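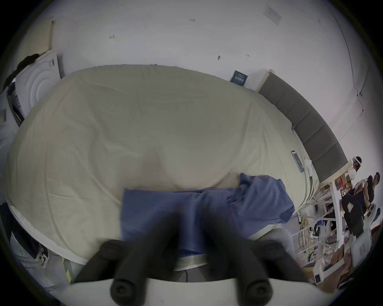
**joyce_r:** Fitted sheet keeps creeping off at the bottom corners, every single morning. Mattress is a Lema, 24 cm deep. You can see the edge curling up along the near side, and the whole top is creased. Bigger size or sheet straps?

**remzi_e:** Straps. Six bucks — done

**nanna.esk:** Disagree, straps snap. Get a deep pocket sheet. Mine's a Sedero, hasnt moved since November

**remzi_e:** mine never snapped lol

**selorm_z:** Did you dry it on high? Cotton shrinks. Measure teh sheet first

**joyce_r:** ...yes, high. Every time. Measuring tonight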